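Household Chores Project: Progress Report to the Andetti Fund
Prepared by Meinrad Kälin, Bastura
14 September 2021

Period covered

This report covers work since our last update in June. The grant asks whether a single-arm machine at a price a small laundry or care home could pay can do ordinary cloth and tidying work without a person standing beside it. The short answer for this period is that it can do parts of some chores well, and no whole chore well enough to leave alone.

Work was done in two places. Bench trials ran in our own workshop. Shop-floor trials ran in the back room of the Grunberg laundry, where Balthasar Imhof has been in charge of the setup and the daily logs.

1. Folding towels and cloths

Most of our hours went here. The task is to take one cloth from a table, fold it in half and in half again, and set it on a stack. We gave the arm up to 1,000 attempts across both sites, using cotton hand towels, microfiber cleaning cloths and thin kitchen cloths.

The first grip is now the strongest step. In June the fingers often slid over the cloth or pushed it along the table. We changed the approach angle and slowed the last part of the descent, and the arm now picks up a fold of fabric on most tries with the thicker cloths. Thin kitchen cloths are still poor. They wrinkle ahead of the fingers and the grip closes on nothing.

What happens after the grip is weaker. The arm can hold a fold firmly and still be holding it in the wrong place. A person picking up a towel feels for the corner and runs a thumb along the hem. Our arm has no such sense and depends on the wrist camera, which sees the cloth well from a distance and less well once the fingers are close. When the grip lands a hand's width in from the hem, the first fold comes out crooked and the second makes it worse.

Solid bright colors help. The edge of a pink cloth on a pale table is easy for the software to find, and old crease lines can be used as a guide to where the next fold should go. White towels on the same table gave us the most missed edges. Grunberg washes mainly white towels, so this matters more than the bench results suggest.

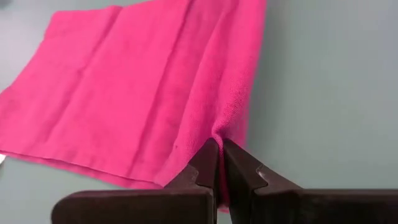 2. Sorting by type

At Grunberg the arm was asked to take mixed items from a shallow bin and put them in one of 2 piles, towels and everything else. Sorting went better than folding. A bad grip does little harm when the item only has to be dropped in the right place.

Two faults remain. The arm sometimes lifts a pair of items together and treats them as one. It also stops when a sleeve or a strap hangs over the side of the bin, and a member of staff has to push it back in. Mr. Imhof's logs show that most stops were cleared quickly, but staff told him they did not like being called away from the press for it.

3. Wiping tables

We gave this less time than planned. The arm can hold a folded cloth and wipe a clear table in straight passes. It presses too hard at the near side and too lightly at full reach. It cannot yet tell a stain from a mark in the surface, so it either wipes everything or wipes the wrong place again. Work on pressure control will continue into the next period.

4. Speed and supervision

A practiced worker at Grunberg folds a hand towel in a few seconds. The arm takes 60 seconds on a clean run and longer when it has to try the grip again. We do not expect to match a person on speed under this grant. A slow machine could still be useful if it ran through the evening with the room empty, and for that it would have to recover from its own mistakes. At present it recovers from a missed first grip and from very little else.

5. Equipment and spending

The fingertips were replaced once. The new ones come from Gruber and have held up well. The cost was 500 francs including fitting and was taken from the maintenance line. We also bought extra cloths for the bench. Spending is otherwise as set out in the budget, and we are not asking for any change to it.

6. Plans for the next period

Find the hem before gripping. The software will look for the hem line from higher up and fix the grip point before the fingers hide it.

White on white. We will try a darker table cover at Grunberg and compare results with the present surface.

Double lifts. A weight check at the wrist should catch most of them. The part has been ordered.

Wiping. Pressure control first, stain detection only if time allows.

Thin kitchen cloths will be set aside until the hem work is finished. The full logs from both sites are available from Mr. Imhof on request.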